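# Garment Handling on Beds: Folding Set (Tenisik)

## Summary

This set covers the folding and laying out of everyday clothes on a bed. It is one of three household sets kept under the Tenisik name; the other two deal with towels and with kitchen linens and have their own READMEs. The clothes are ordinary ones that had been worn and washed before, and they were folded in bedrooms that people live in.

The set has 13 garments. Each was folded up to 40 times, with breaks whenever the person folding asked for one.

## What is in the folders

- `tops/` blouses, T-shirts and knit tops
- `bottoms/` pants, skirts and shorts
- `small/` scarves, socks and children's items
- `notes/` one text file per garment, with fabric, fit and anything odd about it
- `splits/` train and test lists

Garment names are short and describe the item, such as `blouse_spots` or `skirt_gray`. The names changed once, in September. Lists made before then use plain numbers, and `notes/old_names.txt` matches the two.

## How a fold is recorded

A fold starts with the garment on the bed in no set position. The person spreads it, brings the sleeves in, folds the body in half or in thirds, and leaves it flat. For blouses the order is fixed:

1. Spread the blouse, front side down.
2. Lay the sleeves out to the sides.
3. Bring one sleeve across the back, then the other.
4. Fold the hem up to the collar.
5. Smooth once and let go.

Knit tops skip step 2. Scarves are folded in half until they are no longer than a forearm.

If a garment slides off the bed, the fold is kept and marked `dropped`. If the person stops partway, it is marked `partial`. Please leave both kinds out of timing work.

## Beds and bedding

The beds were used as they were, with the owner's own sheets and spreads. Several of these have large prints, and light clothes on a light print are the hardest cases in the set for finding edges. We did not swap in plain sheets. The `notes/` file for each room says whether the bedding is plain, striped or patterned.

Mattress firmness matters more than we expected. On a soft bed the middle of the garment sinks a little and the first fold drifts toward the headboard. The Stostden rooms have firm mattresses and the Nygård rooms have soft ones.

## Spotted blouse

White with black spots, on the blue patterned bedding:
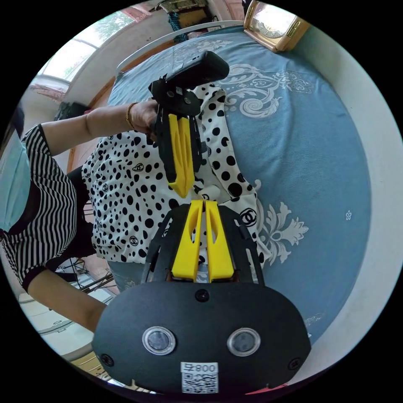
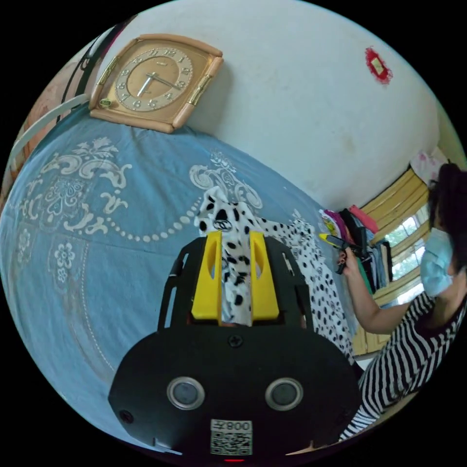 Thin woven tops give more trouble than anything else in `tops/`. The sleeves twist at the shoulder and the collar turns under when the body is lifted. In the test list, 18 folds come from thin tops, and 10 of those are marked `twist` at the first sleeve. If you report a single score for tops, please report the thin ones separately too.

## Known problems

- Two socks in `small/` are not a pair. They were folded together anyway.
- The fit notes for `skirt_gray` are missing.
- Fabric labels were read off the care tags where there was one. Where the tag had been cut out, the fabric field says `unknown`.
- Evening folds in the Nygård rooms have warm lamp light and the colors look more yellow than they are.

## Use

Research and teaching use is fine. Check with us before passing on the `notes/` folder, as some entries mention sizes and repairs. If you find a wrong garment name, send the folder and file number and we will fix it in the next release.

Last updated: September

Contact: Stonolik data desk | © Stonolik | Back to top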